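Looking after the hands on the Tramska

These are the steps we use at Selholm to check, clean and re-home the two hands on our Tramska humanoid. They cover the fingers, the fabric covers, the wrist cameras and the test run at the end. The arms and base have their own page.

Do the short check every morning before the first session. Do the full service when the grasp counter in the log goes over 3,000, or sooner if a hand has been dropped onto a surface or jammed in something.

What you need

A lint-free cloth and a dry cloth
A soft brush, the kind sold for cleaning keyboards
The small hex driver from the Brolberg kit
A set of feeler gauges
Spare fingertips
A lens cloth that is used for lenses and nothing else
The emergency stop, within reach of whoever is standing nearest

Before you start

Park the robot with both arms forward and low. Put it in maintenance mode from the tablet and wait for the arm status to change to Held. Then switch off hand power at the forearm. The arms stay up but the fingers go slack, and you can move them by hand without fighting the motors.

If the status stays on Moving, leave the hands alone and restart the controller. Huguette Aubert once spent most of an afternoon chasing a finger fault that was really a controller stuck between modes, and the restart cleared it.

1. Take the covers off

Open the fastener at the forearm end first and roll the fabric down toward the fingers. Pulling from the finger end catches the joints, and a snagged thread in a hinge takes a long time to pick out.

Shake the cover out away from the robot. Look along the folds for worn patches, mostly where the cloth passes over the knuckles. A small hole can be darned. A long tear means a new cover. Wash covers cold, let them hang dry, and do not put them in the dryer – they shrink just enough to pull on the wrist.

2. Clean the fingers

Brush out each joint with the finger straight, then again with it bent. Carpet lint collects in the hinges and in the slots in the metal. Hold the hand so the dirt falls away from the wrist.

Wipe the metal with the lint-free cloth. Wipe the fingertips with water only, then go over them with the dry cloth. Alcohol makes the rubber slick for a day and hard after a month of it. If a tip is shiny, cracked or turns when you twist it, replace it. Work the new one on with your thumb until it seats, then tug it.

3. Check for play

Hold the base of the finger still and rock the tip from side to side. Compare it with the same finger on the other hand. A little movement is normal. If you see a gap open at the first joint, measure it with the feeler gauge. Anything up to 2 mm at the tip gets noted in the log. More than that and the joint screw wants a quarter turn, no more, with the hex driver.

Check the thumb the same way. It takes more load than the other fingers and it loosens first. Noémie Renaud keeps the notes for both hands in the Moulin binder on the service shelf, so write down which hand, which finger and what you did.

4. Clean the wrist cameras

Blow any dust off before you touch the lens. One light wipe with the lens cloth, from the center out. Press gently on the housing and make sure it doesn't shift. If it does, tighten the bracket and redo the camera alignment before the robot runs again. A camera that has turned even slightly will still give a clean picture, and the grasps will land to one side all day.

5. Put the covers back

Slide the cover on from the hand end, with the fingers straight, and smooth it up the forearm. Leave some slack at the wrist. The hem should finish behind the second joint of the fingers so the tips and the joints next to them are clear.

Turn the wrist through its full range by hand and watch the live view on the tablet. Cloth along one side of the view is fine. Cloth over the fingertips is too much, so pull the hem back and turn the wrist again.

6. Home the hands

Stand clear, switch hand power back on and start the homing routine. Each hand opens fully, closes fully and opens again. It takes 28 seconds for the pair. If one finger stops short, let the routine finish, power the hand down and check for lint in that joint before you run it again. Two failures on the same finger and the robot stays parked.

7. Run it on real objects

We finish with slow-speed tasks out on the floor, using whatever the day's program needs. Go for a mix: something thin, something light that slides, and a reach to a shelf. Keep both the wrist view and the head view open on the tablet. 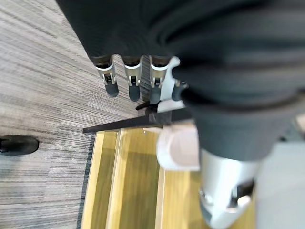

Wrist view with a thin black stick in the grip. 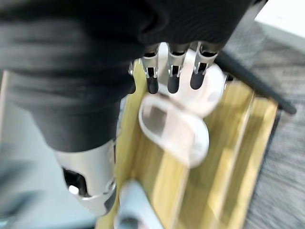
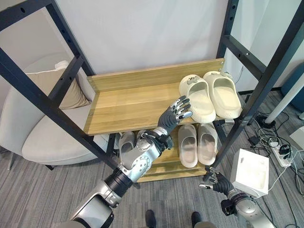

Head view at the shoe rack.

Run each task 4 times. Thin items tell you the most about the fingertips. If a rod rolls in the grip or droops at the far end, go back to step 2 and look at the tips, then at the thumb. Light plastic tells you about closing force. A cup that gets pushed away before the fingers close usually means the hand is coming in too low – check the alignment before you change any force settings.

On the shelf reach, watch the hand as it opens. All the fingers should spread at the same time. A finger that lags by a moment is often a stiff cover, especially a freshly washed one, so try it once with the cover rolled back. If the lag is still there, it is the joint.

Some blur in the wrist view while the arm is moving is normal. Judge the picture when the arm has stopped.

Common faults

Finger buzzes when closed: grip force set too high for the object. Lower it one step.

Finger warm after a short session: lint in the joint, or a joint screw overtightened in step 3. Back it off slightly and re-home.

Wrist view drops out when the wrist turns: the camera cable is loose at the forearm end. Power down the hand before reseating it.

Hand homes correctly but grasps off-center: camera alignment. Redo it for that hand only.

When the test run is done, reset the grasp counter on the tablet, take the robot out of maintenance mode and sign the page in the binder. If you replaced a fingertip, take one off the spares count on the inside cover and tell Noémie when there are fewer than a full hand's worth left. The last order was placed in November and they were slow to arrive.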